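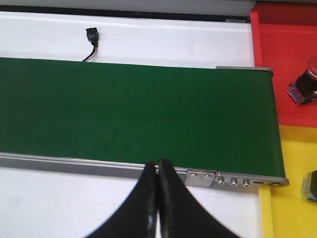

Last week I read a newspaper article about weight and job interviews, and I have been arguing with it in my head since then. The writer had found a survey of 885 managers and was very surprised that so many of them admitted they think a fat applicant will be slow. I was not surprised. I worked six years in offices and two in a packing hall, next to a conveyor with a dark green belt and a gray metal rail along the side, and in both places I was the biggest person on my shift. I can tell you which job treated my body better, and it was the hall. The belt came to me at the same speed as to everyone, and at the end of the day there was a number on the board. My number was good. After that there was not much to discuss.

In the office there was no number. There was only the impression that people had of me, and this impression was made before I sat down.

I want to write about one interview, because I promised in April that I would and then I did not have the courage. It was at Hulta, for a position as shift planner. I was qualified. I had the certificate, I had done the same planning with the same kind of software, and the telephone conversation before was very friendly. The woman on the phone laughed at my jokes, and I do not have many jokes in English, so I remember it.

Then I came in person. I took the stairs, because I always take the stairs when somebody from a company is watching me. I know that this is foolish. It was the third floor and I arrived a little out of breath, as most people would be, and I saw her look at it. The first question was if I thought I could manage the "pace" of the department. On the phone we had already talked for ten minutes about the pace. The second question was if I had many sick days. I had two in the last year, both for a tooth.

The chair had arms. I will not explain this to the readers who know, and for the others: I sat for forty minutes on the front part of a chair.
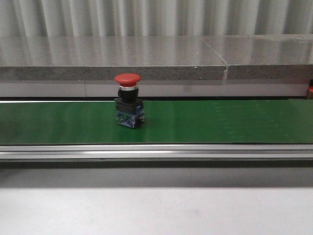

They wrote me three days later that they had chosen someone with "more energy." I kept that letter for a long time. It was in the same folder as my tax papers, so every year I had to meet it again.

What bothers me about the newspaper article is the advice at the end. After all these paragraphs which say clearly that the managers are unfair, the writer recommends that the applicants wear dark colors, mention their hobbies if the hobbies are active, and "show vitality." So the manager has the prejudice and I have the homework. I should go in and prove that I am not the thing he imagined, and I should do it with a smile, in a dark jacket, on half of a chair.

I did this homework for years. I used to mention that I swim. I do swim, I like it very much, but I noticed that I was saying it to people the way one shows a ticket to the inspector. When I understood that, I stopped for some months to tell anyone. Swimming became nicer again.

There was a comment under the article from somebody who said that companies must think about health costs and this is only business. I have heard this also from people who smoke at the back door every hour. Nobody at Hulta asked to see my blood pressure. They looked at me for some seconds and they believed they had seen it.

My present job is at Cosska, which is smaller and pays a little less. I got it almost without interview, after a work test. We were given 504 orders and had to put them into a schedule with a truck missing. I enjoyed that afternoon so much that I forgot to worry about how I looked from the side. I think more companies should do it like this. Give people the work and look at the work. It would also help the ones who are shy, or have an accent, and I have the accent too, so for me it would help twice.

A friend says I should send all this to the newspaper. Their limit for letters is 700 characters and I have already passed it with the stairs. So it stays on the blog.

If you had a similar interview, please write in the comments, also if it ended well. I would like to read some that ended well. Comments that recommend me a diet will be deleted, as always.

Posted December 12, 2020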